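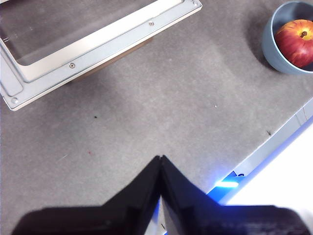 About Oneler Kitchen School

We teach small cooking. By that we mean dinner for one or two people, made on a counter the size of a card table, with a toaster oven, a couple of bowls and whatever fruit is sitting around. We love it, and we've been teaching it in Travville since Chrysanthi Athanasiadis talked the owner of the old Sotiropoulos bakery into letting her have the front room on Friday nights.

Six people came to that first class. They made baked apples, ate them standing up and wanted to know what was on for next week (nothing was, so she went home and planned something!). We have the whole building now, and 204 people took at least one class with us last year. Baked apples are still the first lesson. You core the fruit, pack it with oats, butter and brown sugar, and set it in an oven-safe bowl with a splash of water in the bottom. By the time it's done you have learned how your oven heats, where the hot spots are and how long you can wait before you burn your tongue.

Who we are

Chrysanthi runs the beginner classes and writes most of the recipes. She grew up cooking for a family of nine and says scaling down was the hardest thing she ever had to learn. Femi Ekpo joined us two years later from the cafeteria at Cikham, where he was used to making soup by the vat. He teaches baking and the Saturday repair table, where people bring in kitchen things with loose handles and stiff hinges – and he gets more excited about a well-made oven rack than anyone we have ever met.

What a class is like

Everyone gets a station with a small oven, a bowl, a knife and a board. We don't do demonstrations from the front of the room. Femi or Chrysanthi walks around, tastes things, moves your rack down a notch and tells you to leave the door shut. Classes run two hours, and the last half hour is for eating and for washing up, which we do together with the radio on.

The summer program starts in June and leans heavily on fruit: crumbles, roasted plums, a peach thing with cornmeal that people ask about all year. Fall is for squash and bread puddings. In winter we bake potatoes in every way we can think of.

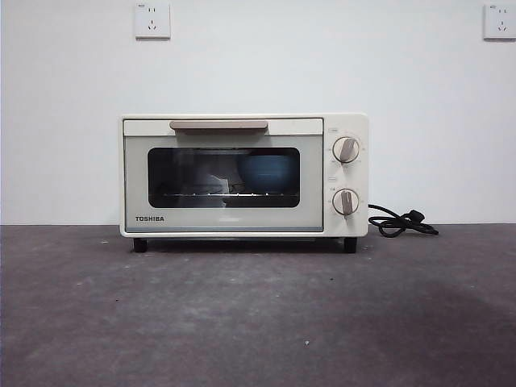 Can I use my own bowl in a toaster oven?

Check the underside first. If it's marked oven-safe, you're fine up to the temperature the maker gives. If there's no mark at all, keep it for serving. Leave some space between the rim and the top heating element, and let a bowl from the fridge come to room temperature before it goes in.

Our library

The back shelves hold 500 cookbooks, nearly all of them donated, and many with notes in the margins. Borrow two at a time. If you cook something good from one, write it in pencil next to the recipe – the next person will be glad you did.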